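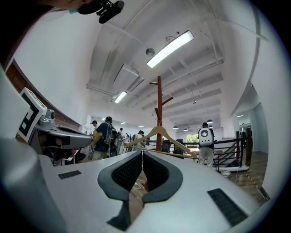
White ceiling, wood floor, no closet

Re: Are "shaped" wooden hangers worth the money?

pinyu_l
2021-01-24
Moving my coats out of storage and the shop is pushing Gilari hangers, a set of 22 for $265. They say plastic ruins the shoulders. Does it? I've had the same wool coat on a plastic one since college and it looks fine to me.

Magdolna H
Plastic ones do leave bumps. I got the Gilari set last May and my jackets hang much better.

furukawa_y
Better than what, though? Did you leave one jacket on plastic to compare? Every one of these claims comes from somebody who just spent the money.

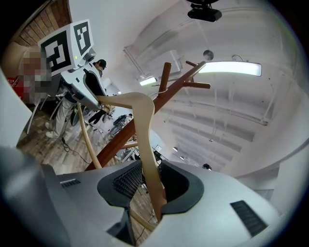 Shoulder width is what I'd look at first, and the stores hardly ever list it. If the ends stop short of the seam you get a bump whatever the thing is made of. Mine are pale wood with a curved shoulder and pretty slender arms, and I wouldn't hang a heavy overcoat on one and expect miracles. Shirts, sure.

Magdolna H
I didn't run a lab test, no. I have eyes.

S. Fortin
Cedar smell keeping moths away is the other one I don't buy. Maybe for a month. Wash the sweaters before you put them up.

pinyu_l
Not cedar, so at least I'm not paying for that. What about skipping hangers and using a coat stand? I'm looking at the Turano.

furukawa_y
Worse for shoulders, if you believe in the shoulder problem at all. You're hanging the whole coat from one point at the neck.
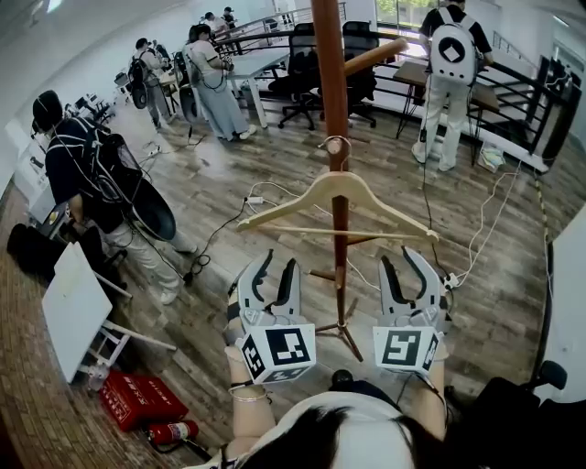 So for anything you wear daily, fine, it's off the peg again by morning. For a coat that sits all summer I'd want a wide hanger – any brand, and not at twelve bucks apiece.

Magdolna H
Still happy with mine.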